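April, bench notes, generics side

Back on the Perrin tablets this morning, and I'm writing this before lunch so I don't lose the thread the way I did last month. Quick recap for anyone reading over my shoulder: Perrin is our copy of the Darneck 88 mg tablet, and the legal folks want the dissolution side buttoned up before the main patent runs out. There are two patents in play. The one on the compound itself is the easy one, it just expires. The coating patent is the headache, and that's the one Ralter keeps waving around in their letters.

So, batch 2216. I ran it in the usual acid medium first and the curve came out slower at the front than I'd like. The reference tablets get going almost right away and ours sit there and sulk for a while. By the end they've caught up, so the total release is fine, but the early points are what a reviewer will look at (and what I would look at too!). My first guess was the coating weight. I pulled the coating sheet and it's inside the range, a little to the heavy side. Second guess is the binder, and I like that one better because we switched suppliers between the last batch and this one.
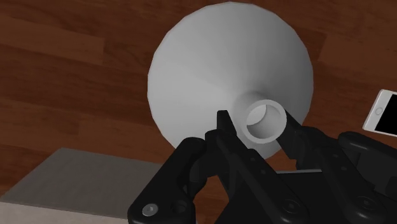
Anyway, I split what was left of 2216 and stripped the coat off four tablets by hand, which took forever and made a mess of my gloves. Ran those naked. If the coat was the problem they should have taken off, and they did speed up a bit, but nowhere near enough. So I'm leaning binder. Not proven! Four tablets is four tablets. I'd want a full set before I said it out loud in a meeting.

Note to self: bath temperature log has a gap in it at 10:40. I think that was me opening the lid to look at a tablet that had floated. Wrote it up on the deviation sheet, initialed.

The Flaltholm site called about whether we can send them granules by the end of the month. I said maybe. They want to start their stability pulls and they can't do it on 2216 if we're going to change the binder back. Better to make them wait than have them load up the chambers with something we already don't trust. I'll put it in an email so it isn't just me saying so on the phone.

Also read through the newest letter on the coating patent, as much as I could follow. The claim that matters to us talks about a polymer blend in a certain ratio, and we're outside it on paper. What bugs me is that if I do end up thinning the coat to fix the early points, somebody will ask whether the ratio moved. It shouldn't, same mix, less of it. But I want that in writing from legal before I touch the pan settings.

To do:
Old binder lot, find out how much is left (shelf 57, I think, check behind the lactose)
Small batch with old binder, same coat
Full run next to the reference
Order more filters
Ask legal about the thinner coat

2:15 pm. Found the old binder. Enough for one small batch if I don't spill any. Retest date is still good. Setting up to granulate tomorrow first thing.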